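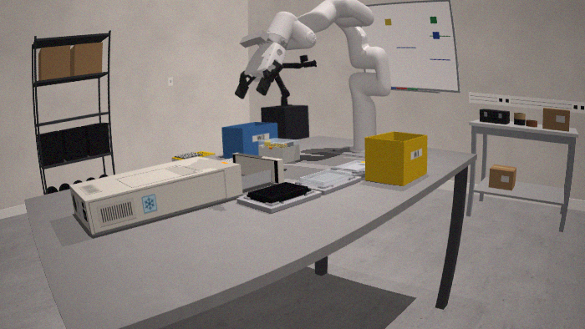
Bendov is a simulated lab bench for people who train plate-handling policies and would like to break fewer plates doing it. I gave it a Tuesday and most of my patience.

The method comes from the Wellach paper: train only on rendered benches, shuffle the lighting and shadows, then test on layouts the policy hasn't met. I ran 819 training episodes and 84 test ones. Plate pick-ups from the pale holders went well. Drops into the yellow bin went very well, including a few plates I'd rather have kept.

The wrist view is where the claims thin out. The long machine's top is a great deal of cream with very little to hold on to, and the arm throws its own shadow over it. My policy treated that shadow as furniture for the first 568 episodes. 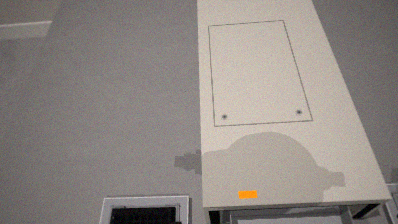

Top of the long machine, with the arm's shadow and the orange marker.

Turning shadow shuffling up to 20 fixed most of this and doubled the render time. The manual calls the setting "optional". Good value if you have a spare graphics card and a long book.

Recent reviews
Jila gripper pads, second look
Panganiban plate stacker
Bench simulators on a small budget

Contact us | Copyright Bench Notes | Back to top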